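Setting Up a Two-Arm Cell for Desktop Teardown
Reading time: 3 min
Last updated: February

These notes cover the bench we call Plotlow, the two-arm cell used for drive and cable work on desktop towers. They assume the arms are already bolted down and powered.

1. Clear and square the table

Brush out the slots in the aluminum top before every shift. Screws and plastic chips collect there, and a tower sitting on one M3 screw will rock enough to spoil a taught point. A plastic brush and a vacuum with a narrow nozzle do the job. Do not use compressed air with a tower open on the table.

Lay the tower on its side with the panel off and the interior facing up. Push it against the stops, then check it at two corners with a feeler gauge. The Usimia stop kit allows 3 mm of adjustment. If you need more than that, the stop bolts have crept and should be reset.

2. Set the grip for a 3.5-inch drive 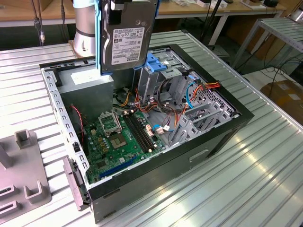 Grip force for drives is set at 34 N in our program. Below that the drive can pivot when the wrist turns. Much above it, the pads mark the label, and a label that will not scan has to be typed in by hand. Grip on the long edges only and keep the fingers away from the connector end.

Wipe the finger pads with isopropyl alcohol at the start of the shift. Replace them when the surface turns shiny or the edges begin to lift. Pads are changed as a pair, and the grip width is zeroed again afterward. Zeroing is under Tool > Fingers on the Bianchini controller.

3. Teach the latch approach

Teach the approach point well above the case rim, then come down in a straight line at reduced speed. Cables lie differently in every tower, so leave the final descent on force stop with the threshold low. If the arm stops early, jog up and move the cable by hand with the cell in hold. Never reach in while the arm is only paused.
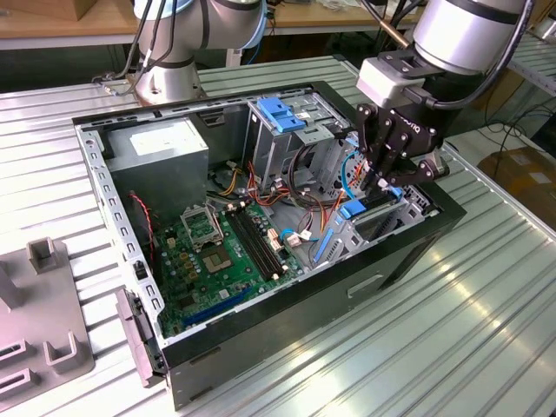

Gripper at the lower drive bay, among the latch and cables.

Check finger clearance with the gripper open as well as closed. Jointed fingers swing outward as they open, and a path that clears the cage on the way in may not clear it on the way out.

4. Power connectors

Connectors take more care than latches. Pull on the housing, never on the wires. Teach the grasp point on a scrap harness first, and store it separately for each connector style. Limit the pull to a short stroke, then rock and repeat. A stuck connector goes to the manual bench after the third try.
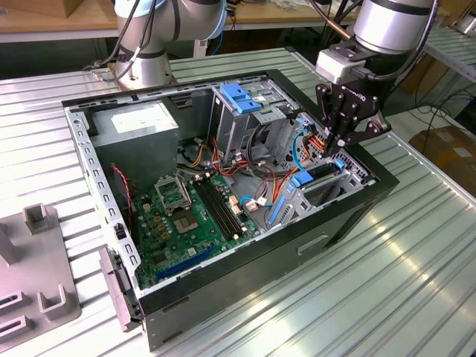
Fingertips at the orange and red wires inside the drive cage.

Dress the arm's own cables at the same time. Run the arm through its full reach at slow speed and watch the loop at each joint. It should neither pull tight nor drop into the case. Hook-and-loop straps are preferable to zip ties, which cut into the jacket.

5. Park position

Teach a park position for each arm behind the tower and above the rim. Tools come off only in park, with the air and tool power shut off.

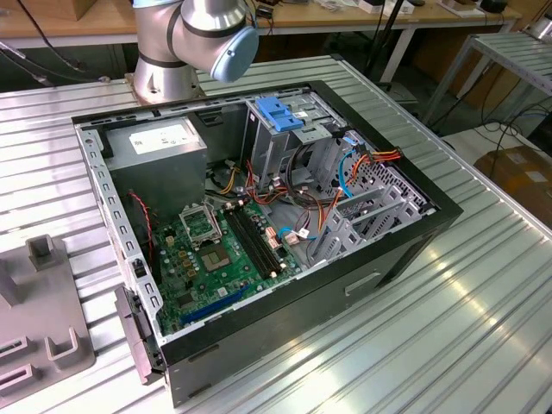

6. Service intervals

Every 700 cycles: check the tool flange screws with a torque driver and look over the finger linkages for play. Put one drop of light oil on each pivot and wipe off the excess.

Every 1,000 cycles: check the base bolts, re-run the table reference, and back up the programs to the Uvden share. Write the cycle count on the card at the controller.

After any collision, whatever the count: inspect the fingers, zero the grip width, and run the latch path on a scrap tower before returning to stock.

7. Common faults

Drive twists in the grip: dirty or worn pads. Clean first, then replace.

Arm stops above the latch: cable under the fingers, or the force threshold was left at the connector setting.

All points off by the same amount: tower not against the stops. Reseat it before editing any points.

Points off on one arm only: loose flange screws or a shifted base. Check the torque, then re-run the reference for that arm.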